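Subject: Re: [irnon-dev] width estimate jumps after contact on ribbed objects
From: pappas-maintainer
Date: October, 16:40

> We upgraded to the October build of Pappas and the finger width
> estimate now oscillates once both pads are in contact. Rigid
> blocks are fine. Anything with a corrugated wrap gives a limit
> cycle of a few ticks. Is this the filter or the contact detector?

It is the filter, with some help from the detector.

The October build moved the width estimate from encoder-only to encoder plus wrist camera. The visual term tracks the inner edge of each pad against the object contour. On a smooth wall there is one strong gradient per side and the match is stable. On a ribbed sleeve there are many parallel gradients at nearly the same orientation, and the tracker hops from one ridge to the next. Each hop looks like a real change in width, so the controller corrects for it.

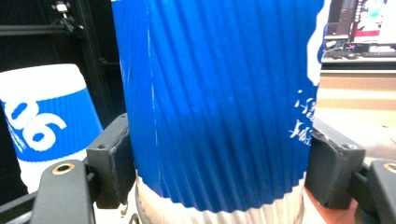 The encoder term does not move during any of this, so the hops are easy to separate in a log. I replayed 271 grasps on paper cups with sleeves through the Itia replay tool. Of those, 61 showed at least one hop after contact. With the visual term frozen at first contact, the count dropped to 11, and the remaining cases all had a bad contact timestamp to begin with.

Second problem: the detector declares contact on motor current alone, and a paper wall is soft enough that current rises slowly. The flag can arrive late - some 200 ms in the worst log. If you freeze on that flag you may freeze a value that is already wrong. The patch keeps a short history and rolls back to the last estimate where encoder and camera agreed.

To try it now, on the Irnon side:

 width.visual_after_contact = false
 width.rollback = true

Leave the gain alone. Lowering it hides the cycle but makes slip response worse.

Known gap: a neighboring cup with the same sleeve can still capture the contour before contact if the mask is loose. The Akeck planner passes a tight mask, the default one does not. I have not decided where that fix belongs. If you have logs with two similar objects in view, please attach them to the ticket, raw and not resampled.

Related threads:
- Contact flag latency on soft walls
- Itia replay: dropped frames at start of log
- Akeck mask format, second draft

Contact the list owner | Back to top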